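The robotics club at Garkton Technical College meets in a former print shop with bad heating and good power outlets. It has 38 members this year, most of them in their second year, and a budget of $2,760. Most of that went to cables, gripper parts and a used workbench.

Satish Ramasamy, who started the club, wanted a project that beginners could join without writing much code. They settled on clearing a table after breakfast. 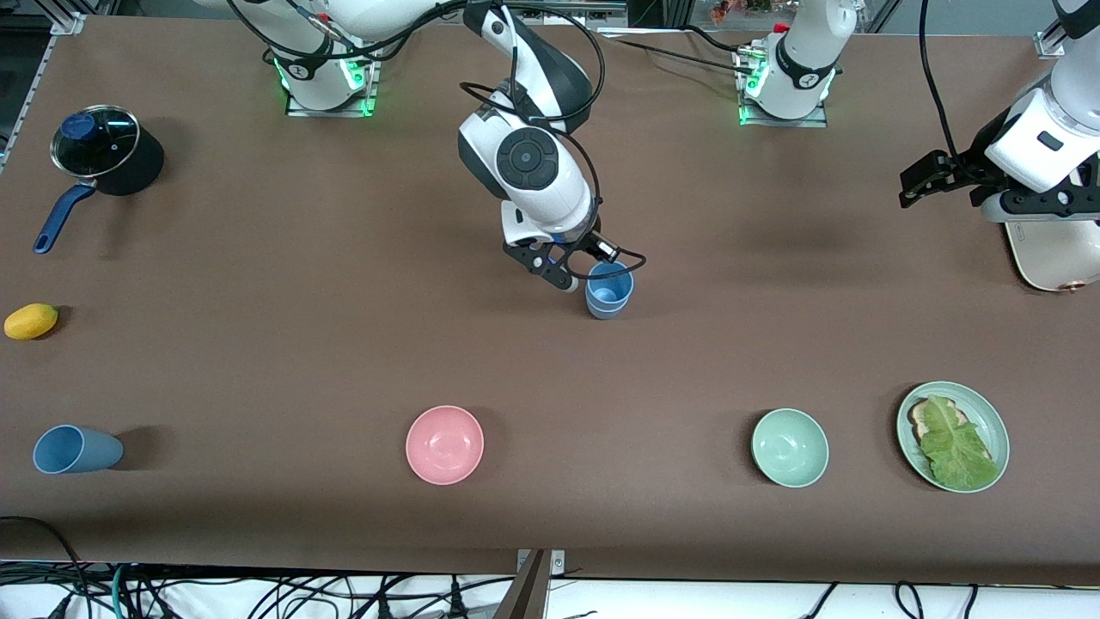

Students sign up for the arms in pairs, and each pair gets 10 tries at a task before handing over. One student runs the session and the other keeps the log. Cups come first for new members. An upright one, like the light blue cup in the right arm's gripper, is a first-week job, while its twin lying on its side can take a pair most of an evening. The saucepan with the glass lid is saved for later in the term.

The club will show its work at the Custstead student meet in June. Ramasamy expects to bring two teams. The second still needs a driver for the van.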